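Buscar en la revista Introduce tu búsqueda

Agosto | Por Oona Vainio

Robótica doméstica · A prueba

Llevo dos semanas emparejando calcetines por encargo, y reconozco que me lo estoy pasando en grande. La culpa es de Skivgate, que me ha dejado probar su kit de pinza de mano: lo agarras, haces la tarea tú misma y las grabaciones sirven luego para entrenar a un brazo de verdad. El paquete básico trae 2 dedos articulados, una cámara y 200 sesiones de subida a Storex, su servicio en la nube.

Empecé por lo fácil (cucharas, esponjas) y al tercer día me pasé a la ropa. Qué diferencia! Un calcetín no se deja coger de cualquier manera: hay que entrar por la punta, bajito, casi rozando la mesa, y cerrar despacio. 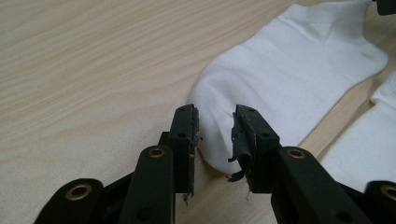
Con el blanco sobre madera clara me costaba calcular la distancia, así que acabé apoyando el codo - truco de Kayode Amadi, que lleva el soporte técnico y contesta hasta los correos más tontos. Los míos, por ejemplo.

Lo que menos me convence es el forro de las yemas. La goma se deshilacha y se levanta por el borde interior, y cuando queda un colgajo suelto engancha el tejido. El recambio se vende aparte, en bolsas de ocho, y yo metería una en la caja de serie. Las articulaciones, en cambio, van finas.

El kit cuesta 2,000 euros. Para un taller pequeño me parece razonable; para casa, ni loca, por mucho cariño que le haya cogido. Lo devuelvo el lunes que viene no, el otro, si me dejan apurar.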